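Skadville Craft Exchange
Minutes of the monthly meeting, March 2025

Present: 11 members, which met the quorum. Apologies were received from two others.

1. Minutes of the February meeting
Approved with one correction. The price of the Wallin elastic cord was recorded per spool and should have been recorded per pack. The file copy has been changed.

2. Matters arising
The key to the side door has been copied and both copies work. The folding table with the bent leg has not been repaired. It was agreed to leave it until after the spring sale and use the two long tables from the hall.

3. Bracelet stock for the spring sale
The stock lead reported that 125 bracelets have come in. Of these, 100 have been checked for knots and clasps and 80 have been priced. The rest are at the sorting room with the suitcases and will be done at the next work evening.

There was a long discussion of how the bracelets should be kept between now and the sale. Last year they went into one large bag and a good part of the first morning was spent getting cords apart. Two members were in favor of buying divided plastic cases from Prulteo. Others felt the cost was too high for something used twice a year.

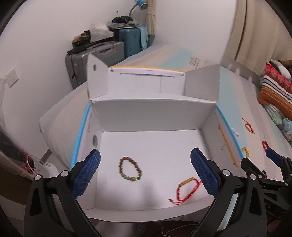

Members agreed to keep using cardboard trays and to sort by type before anything else is done. Beaded pieces and cord pieces are to be kept in separate trays from now on. The white box now in use has a wooden bead bracelet and a red braided one with a gold-colored charm lying together in it, and the loose tails on the red one are the kind that work their way around beads. Cord bracelets will be laid flat with the tails tucked under. The pearl-bead strand and the other beaded pieces set out beside the tray also need a place of their own, and a member offered shoebox lids lined with felt. The offer was accepted.

It was asked whether the trays should be closed for transport. Agreed that lids go down and are held with a paper band. No tape, as it marked the boxes last time and pulled the print off one of them.

4. Pricing
Proposed that all plain cord bracelets be one price and all beaded bracelets another, with pieces that have a charm priced singly. One member objected that wooden beads take as long to string as glass and should not be sold for less. After discussion the proposal was carried, with wooden beads counted as beaded. Price tags will be tied on with thread. The sticky ones left over from the fall are to be used up on the greeting cards.

5. Display
The two velvet display bars are still on loan to Rovance and need to be back a week before the sale. The secretary will write to them. If they are not returned, bracelets will be shown in the trays with the back walls standing.

6. Repairs
A small number of pieces need new elastic. Anyone taking repairs home should write them in the notebook first. Three were taken last month with no entry and it took some time to find out where they were.

7. Other business
The kettle needs descaling. A request for a second lamp for the sorting table was put off to the next meeting.

The meeting closed at 8:40 p.m.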